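The rule book at Canden runs to 60 pages, and the first 15 are about tape. Where it goes on the floor, how long each side of a corner should be, what colour it must never be. Kalliopi Đorđević wrote most of it, and she is unrepentant about the tape.

Canden writes house rules for firms whose robot arms share a bench. Before a rule goes out to clients it is tried in a simulated room, where the tiles never crack and the only tea is brought in by the reader. The current draft covers two arms at one table, a subject on which the industry has strong views and very little paperwork.

Rule one says that each arm keeps to its own end of the mat unless the program says otherwise. Rule two says that the program had better say otherwise in writing. After that it gets fussy. A raised gripper counts as a moving gripper until somebody has proved it isn't. An arm that is waiting must wait somewhere agreed, preferably high up and pointing away from its neighbour, like a commuter with an umbrella.
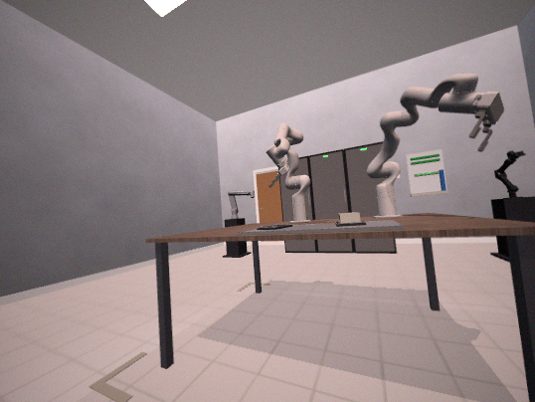

Đorđević's view is that most bad rules are written by people picturing one arm. Give it a partner, she says, and "keep clear of the work area" stops meaning anything, as each of them is the other's work area. She would sooner have a dull sentence with a distance in it.

The distances are where the arguments start. Dimitriou, a packing firm that agreed to read the draft, sent back 8 objections in March, most of them to the word "promptly". Belteton wanted the waiting position left to the operator's judgement. It was pointed out that the operator, at that hour of the night, is a timer.

Then there is the matter of rehearsal. Under the draft, any change to a shared task has to go through nearly 3,000 simulated runs before it is let near a real bench, and moving an object by the width of a thumb counts as a change. Skinwood, which moves objects for a living, has described this as thorough – in the tone one uses of a dentist. 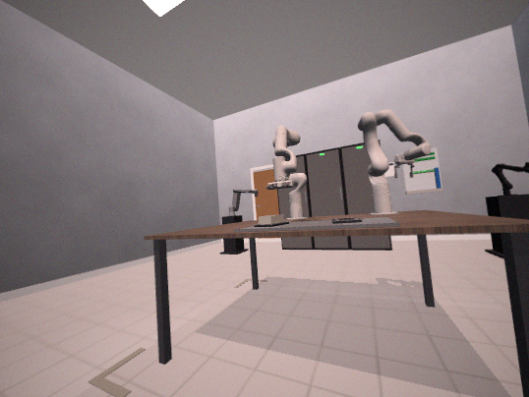

Two arms at one table in Canden's simulated room.

Comments on the draft close on 27th April. The section on tape is not open for comment.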